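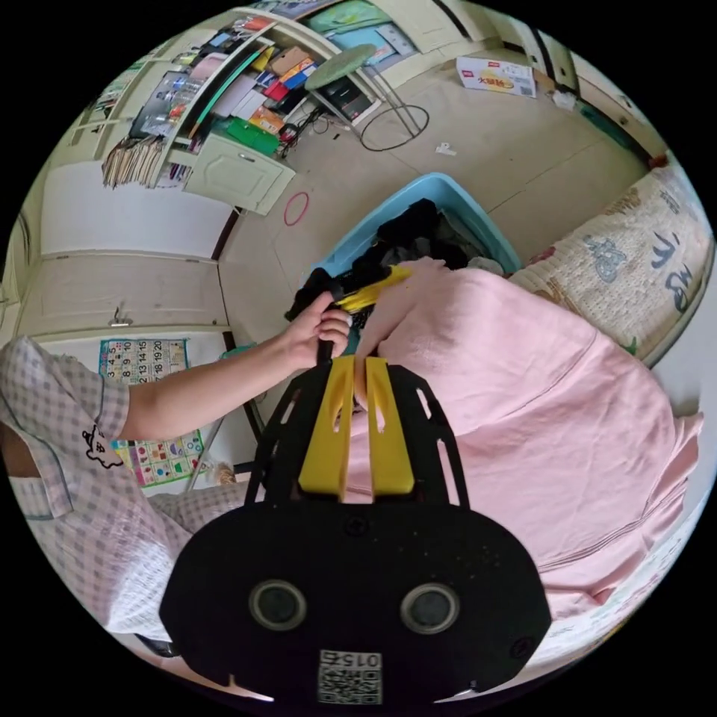

Album jeunesse autoédité : fond perdu et profil couleur chez l'imprimeur

12 réponses - 471 vues - Partager

encre_seche
Bonjour. Je prépare un album illustré de petit format, dos carré collé, tirage court chez Lerance. Leur fiche technique demande des PDF en CMJN avec fond perdu, mais mes planches sont peintes en RVB dans Distent. À la conversion, les violets virent au gris et le vert de la forêt s'éteint. Faut-il convertir planche par planche avant la mise en page, ou laisser l'export PDF s'en charger ?

marge_int
Planche par planche. L'export applique le même mode de rendu partout et tu ne contrôles rien. Duplique tes fichiers, convertis avec le profil du papier (couché ou non couché, ce n'est pas le même), puis corrige les violets à la main en baissant le jaune et le noir.

papier_bouffant
Pas d'accord. Si le profil de sortie est bien réglé, la conversion à l'export donne le même résultat, et tu gardes des sources RVB réutilisables pour la version numérique. J'ai sorti 4 albums comme ça, aucun retour de l'imprimeur.

marge_int
Aucun retour de l'imprimeur ne veut pas dire que les couleurs sont bonnes. Il vérifie que le fichier passe, pas que la sorcière est du bon violet.

papier_bouffant
J'ai comparé avec l'épreuve contractuelle. Pour des violets saturés, je veux bien admettre qu'une retouche locale s'impose. Pour le reste, c'est du travail en double.

encre_seche
Le papier est un offset non couché. Je n'ai pas trouvé le profil sur leur site.

folio_pair
Demande-le au service prépresse, ils l'envoient par mail. Vérifie aussi le taux d'encrage total : sur non couché, les nuits très chargées sèchent mal et maculent la page en face.

Pour le fond perdu, combien as-tu prévu ? Chez Thygesen on me demandait 5 mm, Lerance c'est peut-être moins.

encre_seche
Rien pour l'instant. Les planches sont peintes au format fini.

folio_pair
Alors c'est ton vrai problème, avant la couleur. Soit tu agrandis chaque image d'environ 2 % et tu perds un peu de dessin sur les bords, soit tu repeins les bords. Calcule l'agrandissement sur le petit côté. Attention aux textes dessinés dans l'image, surtout près de la coupe - je laisse 10 mm de sécurité.

marge_int
+1. Et sur un dos carré collé, les doubles pages perdent quelques millimètres dans la gouttière. Pas de visage au milieu.

encre_seche
J'ai justement un dragon à cheval sur la pliure. Je vais le décaler vers la droite. Le format du fichier de couverture dépend bien de l'épaisseur du dos ?

papier_bouffant
Oui, main du papier x grammage x nombre de feuilles. Ils ont un gabarit, ne le calcule pas toi-même. Commande une épreuve papier, même pour un petit tirage. Pour la série Histthorpe je m'en étais passé et les bleus étaient trop denses sur tout le premier cahier.

encre_seche
Profil reçu. J'ai testé les deux méthodes sur une planche : identique partout, sauf les violets. Je garde donc l'export automatique et je retouche à part les planches de nuit. Épreuve commandée, retour prévu en octobre.

3 partages - Répondre - Signaler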